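Visit report: bin picking kit at De Graaf, open day 28th May

Search this site Enter keywords Go

De Graaf sells used and new handling equipment out of a long building behind the rail yard, and once a year it opens the back half to customers. I went because we have been putting off a decision on bin picking since January, and the Fadano kit was on the list of things being shown.

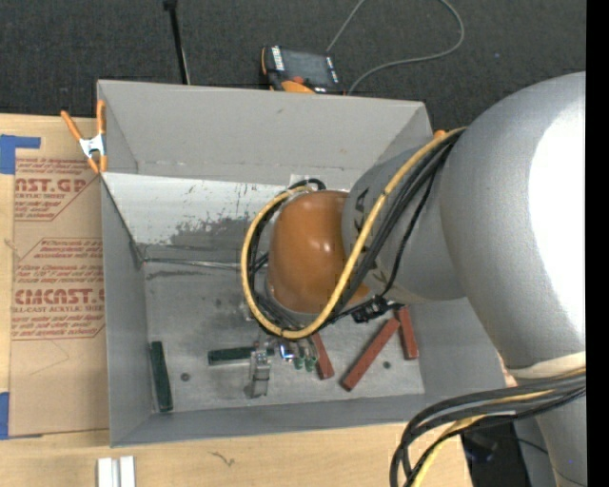

The kit is sold as an add-on. You bring your own arm and table, and Fadano supplies the gripper fingers, the picking software, a mounting set and two days of setup. Toon Leemans runs the demo bench at De Graaf and had been working with it for 19 days when I got there. He is not a Fadano employee and had no trouble telling me what he didn't like.

The test parts were plain rectangular blocks, some dark green and some brick red, lying at different angles in a big gray bin. Blocks are easier than our castings, but they do cause one problem we also have, which is parts that come to rest close to a wall. One green block was lying close to the left side. Leemans said those are the picks he watches.

I stayed for 5 full runs. The arm cleared the bin in 4 of them. In the other it tried three times for a red block against the right wall, then stopped and asked for help on the controller. Leemans moved the block by hand and pressed resume. The message on the screen was clear enough that I could have done it myself. It did not say which block it had given up on, and with more parts in the bin that would matter.

Cables are my main complaint. The hose and wiring run along the outside of the arm and loop around the wrist, and a connector hangs down over the bin. Leemans said the loop has to be that big or it pulls when the wrist turns. I accept that, but in our cell it would catch on the fence posts. A tidier cable set is available from Drutside as a separate order. I asked for a price and have not had one yet.

The bin itself was held with orange-handled spring clamps. For a permanent cell you would want a fixed nest, and the kit does not include one. It should.

Jaime Salgado from Wuvon was there for the same reason I was. His shop handles molded parts in small batches and he wanted to know how long a new part takes to teach. Leemans quoted him half a morning for a simple shape. We didn't see it done, so I would treat that as a sales figure until somebody shows us.

Fadano lists the yearly software fee at 997 dollars per arm. Hardware is quoted separately and depends on the fingers you pick. Support is by phone during office hours, with remote login if you allow it. Our IT people will probably not allow it.

What I'd like to do next is send De Graaf a box of our own castings, including the oily ones — Leemans agreed to run them on the same bench and send back the log files. If the wall picks come out no worse than what I saw, I would support renting a kit before we buy anything. Parking at De Graaf is on the north side, and the front gate is for trucks only.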